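Shared Workshop Robotics, Handout 4
Hand-held grippers: what the build does and does not show
Notes: Halldóra Gunnlaugsson
Revised Aug 11, 2025

Last session ended with someone claiming the Gurnance build "solves" grasping for 3,000 in parts. I would like us to slow down. A person is still holding the thing. The arm, the wrist and most of the judgment are human, and the parts list leaves them out.

What the build does give you is a two-finger linkage on pivot pins, soft pads at the contact surface, and a cheap way to try it on objects you already own. Wrapped candy is a good first target. It is light, the wrapper slides, and twisted ends give the fingers something misleading to close on.

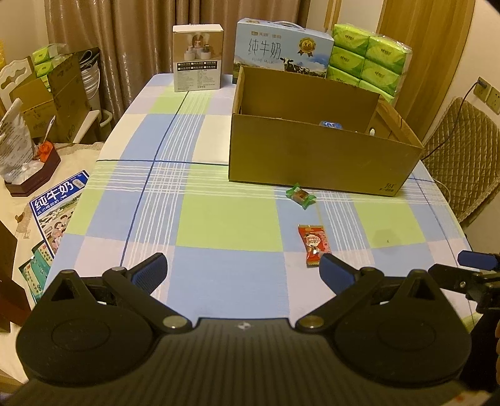 Fingers open over a red candy wrapper, green-wrapped candy and open box behind. Dining-table tests count, but write down the tablecloth.

I mean that about the tablecloth. Cloth moves when a pad drags on it, and a grasp tuned on cloth may fail on bare wood. The Grustthorpe write-up reports 800 grasps and never mentions the surface, so I don't know what to do with its success rate.

Before September, please bring:
One log of failed grasps, with the object and surface named
Pad material and how you attached it
Pivot play, measured before and after a long run

Reading: Ásgeirsdóttir, the section on linkages. Skip the forecasts at the end.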